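**NOTA DE PRENSA – para difusión inmediata**

Clundport, 25/01/2020

# Urnance abre en Clundport su servicio de arreglo y reventa de ropa de trabajo

Urnance pone en marcha en Clundport un servicio de recogida, arreglo y reventa de uniformes y ropa laboral. Taller propio, en la antigua nave Michailidis. Abierto a empresas y a particulares, sin pedido mínimo.

La fase de prueba se cerró con 2.337 prendas recibidas de 19 empresas de la comarca: talleres mecánicos, dos panaderías, una lavandería industrial, hostelería. Monos, chaquetas, pantalones, delantales. Lo que no se puede arreglar se corta para trapo o relleno.

«Las empresas tiraban pantalones por una cremallera rota. Una cremallera», explica Eliseo Orozco, director de Urnance. «El precio del arreglo se da antes de empezar. Si no compensa, se dice y ya esta.»

El equipo de costura lo dirige Benedita Cunha, con cuatro personas en plantilla y previsión de ampliar en julio. Refuerzo de rodilleras, cambio de puños, bajos, bolsillos, costuras abiertas. Bordado de logotipos no, de momento.

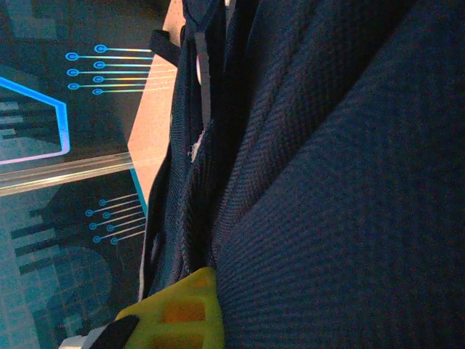 ¿Cuánto tarda un arreglo normal?

Entre tres y cinco días laborables desde la entrega en el taller; los pedidos de más de 30 prendas se acuerdan aparte.

La gestión de entradas y salidas se hace con Grendulum, programa desarrollado por Venkatesh Kamath. Cada prenda lleva una etiqueta cosida con código, y el cliente consulta el estado desde el móvil. Tambien queda registrado cuántas veces se ha arreglado, dato que varias empresas habían pedido para sus compras.

La tienda de segunda mano ocupa la parte delantera de la nave. Arranca con 132 referencias, tallas de la S a la 4XL. Prendas sin logotipo, o con el logotipo retirado, siempre con permiso de la empresa de origen. La responsable es Homa Moradi, que llega del comercio textil: «Viene mucha gente que empieza en un oficio y no quiere gastarse medio sueldo en ropa. También jardineros, bastantes».

Precios desde 6 euros. Cambios en 15 días con el tique.

No se admite ropa con amianto, aceites o productos químicos, ni calzado de seguridad. Tampoco cascos ni arneses. La ropa debe entregarse lavada y en bolsa cerrada, con los datos de la empresa o del particular por fuera.

**Horario:** mañanas de 9 a 14 h. Recogida en empresas por las tardes, con cita previa.

**Contacto de prensa:** Shiela Villanueva, comunicación de Urnance. Entrevistas y visitas al taller, avisando el dia antes.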